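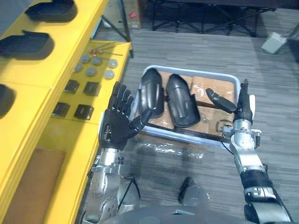
Kamrul Mridha

Foven stepped shelf, the yellow one. Had it since October, writing this between two jobs so excuse the state of it.

Short version: good shelf, bought a second.

I put together small kits at home and everything used to live in bags in a drawer. Now it's laid out. Black foam inserts up top, screws and other thin stuff on a lower step with the gray discs and the square black blocks right by them. I can see what's missing before I start packing, which used to be the whole problem. Cardboard pad goes down in the low recess. Gray tray on the floor next to it for whatever's going in the box next, curved black parts on top of the taped cardboard. Works.

Color. I wanted black, they were out. Glad now. Dark parts on yellow, you spot them instantly, even at 6 in the morning with one lamp on. The Alter I had before was dark brown and I lost screws on it constantly. They were there, I just couldnt see them.

Assembly took me 57 minutes. Box says 2 people. I did it alone, wouldn't do it alone again. The instructions are one sheet, step 4 shows the side panel backwards. Flip it.

Stuff I don't like:

The steps have no lip. Discs slide if you bump it with your knee, and I do. Stuck a strip of felt on the edge of the second one I bought, better.

Top tier is just deep enough for the foam and no more. If your inserts are bigger than mine, measure first.

Scuffs. Yellow shows every one. A damp cloth gets most of it off, not the ones from Brutus (dog, big, leans on things).

Price was 60 at Insaurralde, the shop by the bus depot, cheaper than online once you add shippng. They carried it to the car too.

Would I get it again, yes, already did. Four stars. Fifth one when they fix that sheet and put a lip on the steps.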